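Set-up guide for the Drakik rowing machine, part two: your first session. Part one covered bolting the thing together. If you have bolts left over, go back to part one.

## Before you sit down

1. Put the rower on a level floor with clear space behind the seat rail. The frame needs 220 cm end to end, and your elbows need more room than you think.
2. Turn the damper dial to 3. It goes up to 12, and everybody tries 12 first. Get it out of your system now, then turn it back to 3.
3. Wake the monitor by pressing the centre button. It will ask for your weight and your age. It will not comment on either.
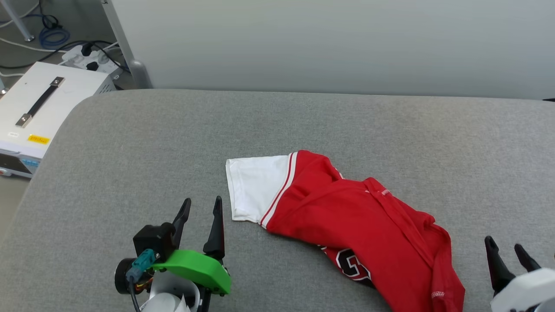 4. Adjust the foot straps so they cross the widest part of your shoes. Snug is good. Purple toes are too snug.

> **Caution:** Keep fingers, shoelaces and small children away from the seat rollers. The rollers have no sense of humour.

## Your first row

1. Slide forward until your shins are upright and take hold of the handle with both hands. Your arms should be straight and your shoulders low.
2. Push with your legs. Once they are nearly flat, lean back a little and draw the handle to the bottom of your ribs. Most beginners do this in the opposite order and then write to us about their sore arms.
3. Go back the way you came: arms, body, knees. Take twice as long over it as you did over the push.
4. Row 200 metres at an easy pace and stop. Check the strap tension again before you carry on.
5. Choose **Just Row** from the monitor menu and keep going until you can no longer chat comfortably. If you live alone, recite something.

**Note:** The programme called *Moulin* was written by our coach, Bernadette Moulin, who considers it a warm-up. Leave it for your second month. Leave it for your third if you have stairs at home.

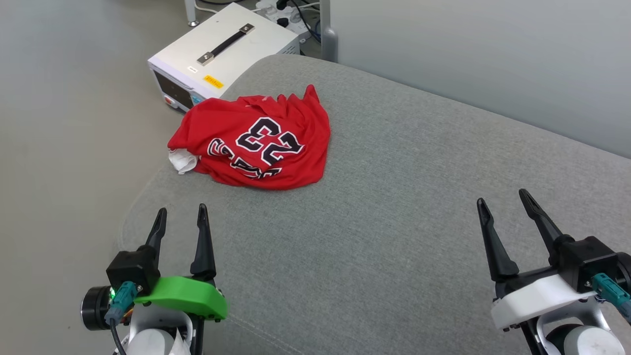 ## Looking after the machine

- Wipe the rail with a damp cloth after each session. Black streaks are normal. Grinding is not.
- Oil the chain after every 50 hours of use. One teaspoon on a paper towel is plenty – the chain is not a salad.
- Check the seat bolts whenever you oil the chain.
- Store the rower upright only if your ceiling allows it. Measure the ceiling first, with a tape.

The monitor remembers your last 3,000 strokes and shows them as a graph. A jagged graph means your pace is wandering. To clear it, hold the centre button until you hear two beeps.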